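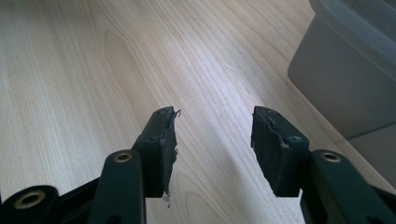 Figure 3. Hand-held gripper in the open position, with wear on both foam finger pads.

4.2 Pad wear and service procedure

The hand-held gripper used throughout this study closes two opposed fingers through a symmetric linkage. Each finger carries a replaceable foam pad on its inward face. The pads are the only parts we treat as consumables, and they accounted for most of the maintenance during collection.

Wear began at the edges. The flat center of a pad usually stayed usable well after the perimeter had started to tear. In Figure 3 the left pad has a ragged edge, with a thin curl of material standing up at its top corner and a light-gray fragment hanging from the lower end. The right pad is torn along its inner side and has a pale worn spot near the top. Both pads would be replaced under the criteria below.

We initially changed pads on a fixed interval of 2,000 closing cycles, following the practice Kandpal had used on the earlier Ukedano tool. This proved too long for tasks with rigid, sharp-edged objects. Pads from the first batch were often torn by 900 cycles, and one pair lasted 1,830. After March 12, 2018, the fixed interval was dropped in favor of an inspection every 200 cycles. A pair was replaced if either pad met any of these conditions:

(a) a tear or curl visible without magnification;
(b) loose foam or adhesive at the seam;
(c) a change in closed-finger offset that could not be removed by recalibration.

Pads were always changed in pairs. Replacing a single pad left the two contact faces with different stiffness, and the grasped object then settled off the centerline – a small error, but one that appeared in the recorded finger width.

For replacement, the fingers were opened fully and the old foam was peeled from the tip end toward the linkage. Residual adhesive was scraped off with a plastic blade. Metal blades gouged the finger on two early units, and foam bonded poorly over the damaged area. The new pad was pressed on by closing the fingers against a flat spacer and left overnight. Fasteners on the fingers were checked for looseness at the same time, and the pivots were wiped clean but not oiled, as oil migrated to the foam.

Width calibration was repeated after every change. Rana and Fajardo each calibrated the same unit independently during the September trials, and their closed-position readings agreed to within the resolution of the width measurement. Cycle counts were reset in the Erader log only once calibration had passed.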